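We use cookies to remember your reading preferences. By continuing you accept our cookie notice. Accept / Manage

Planner Notes: does the new clutter score tell us anything?

The September release of Wurnell, the planning and evaluation toolkit out of Flerkholm, comes with a new headline feature called the clutter score. You give it a manipulation policy and a set of simulated tabletops, it runs the policy on all of them, and you get back a single number between zero and one. The release notes say the number "reflects readiness for real homes." I have spent two weeks with it and I would like that sentence taken out.

Let me start with what works, because some of it does. Installation took me one evening, which for this toolkit is a personal best. The old habit of dropping the collision checker without a warning when a mesh failed to load is gone, and you now get a proper error with the name of the mesh in it. Replays can be scrubbed backward. Norbert Kuruc, who maintains the scene loader, also fixed the bug where the random seed was saved after the scene was built, so that rerunning a failed episode gave you a different episode. If you gave up on Wurnell over that one, you can come back.

Now the score. The default suite has 937 scenes, and each one is a table with things scattered on it by a sampler. The sampler picks objects, picks poses, lets physics run for a moment and calls the result a table. There is no check on whether the result makes sense. Things lie on their sides next to things nobody would put them with, and some things never come to rest on anything. A planner that does well here has learned to cope with the sampler.

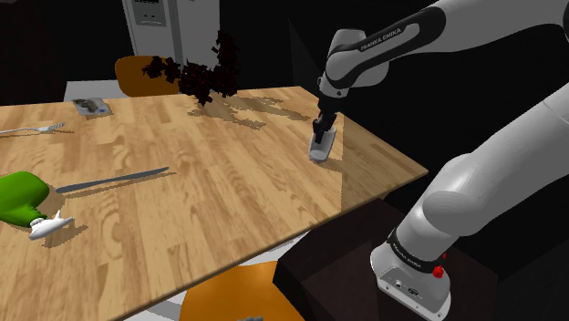
I put this to Janka Oravec, who wrote most of the scoring code, and her answer was fair as far as it went. Odd scenes are cheap, she said, and a policy that only works on tidy place settings isn't worth much. I agree with both halves of that. What I don't accept is the step from "odd" to "hard." When I sorted the default suite by failure rate, the worst 299 scenes were mostly failures of perception: the segmentation step had merged an object with its own shadow, or had drawn one box over two items. The motion planner was never given a fair target. All of that gets folded into the same number as a badly chosen grasp or a path that clips a chair.

You can pull the pieces apart if you are stubborn. Run the suite once with the estimated poses and once with ground truth poses from the simulator, then compare. The flag is called oracle_poses and it is not mentioned on the clutter score page. In my runs the gap between the two was larger than the gap between the best and worst planners in the bundled comparison, so I have trouble getting excited about the ranking in that comparison.

The other thing that bothers me is what counts as success. Wurnell marks a pick as done when the fingers are closed and the contact sensor reports a touch on the target. It doesn't ask whether the object is upright, whether it has left the table, or whether it would stay put if the arm moved. I reran 3,522 saved episodes with a stricter rule, a short lift and a hold, and the order of the planners changed. The one that had been leading, a tuned version of Serrano, dropped to third. It is quick to reach things and close on them. I wouldn't hand it my breakfast.

Oravec tells me a lift check is planned and that it was left out to keep run times down. Fine, but then the number should be called a contact score, and the words about real homes should wait for somebody to try it in one. The Truldale group has apparently been asked to do a hardware comparison. I'd hold off on quoting any clutter score in a paper until that is out, and I would read the methods section first.

If you want to use the release today, my settings are dull. Turn on oracle_poses for planner work and leave it off for perception work. Write your own success function; the hook takes a dozen lines. Save the seed with every episode, now that it means something. Report failures by stage, and look at fifty replays yourself before you believe any average.

My rule for the lift and hold is in the shared scripts folder under strict_pick. Corrections are welcome, especially from anyone who gets a different order.

Contact the editors | Copyright Planner Notes, all rights reserved | Back to top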